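Visit to Skurna, Grenotport, 4/18/22

I went to Grenotport expecting a sales pitch, and for the first half hour I got one. Skurna supplies meals to care homes and wants robots to take over part of the kitchen work. Before anything touches a real counter, the tasks are practiced in a simulated kitchen, and that is what visitors are shown on the big screen in the training room.

Wenjie Pan, who ran the session, talked us through it. It is a tidy kitchen: white marble, tiled wall, a sink in the middle, navy cabinets, a pan with a black handle on the left.
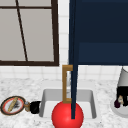
The company says the system has been through 1810 practice runs. I asked how many of those ended with the job done properly and was told the figure was "being reviewed." Fine, but I would have liked it before the coffee.

What I wanted to know was what happens to the staff. Skurna has 311 employees on this site, nearly 50 of them in the kitchen. Notburga Brunner has worked there since the Jandura days and now spends two mornings a week writing down how she does things, down to which hand opens a cupboard. She doesn't mind the writing. She does mind that her hours at the counter were cut to make room for it, and that her pay grade stayed where it was.
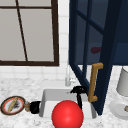

Detlef Ruppert from management promised that no one will lose a job. When Xiuying Peng asked him to put that on paper, he said it was too early. I have heard that before, at Kong, where "too early" lasted until December and then it was too late to argue.

A cabinet on a screen has no sticky hinge and no one squeezing past behind you with a tray – I said so, and Pan agreed more readily than I expected. The first trial on the real line is planned for one shift only. Mostafa Zerouali, the shift lead, still hasn't been told which one.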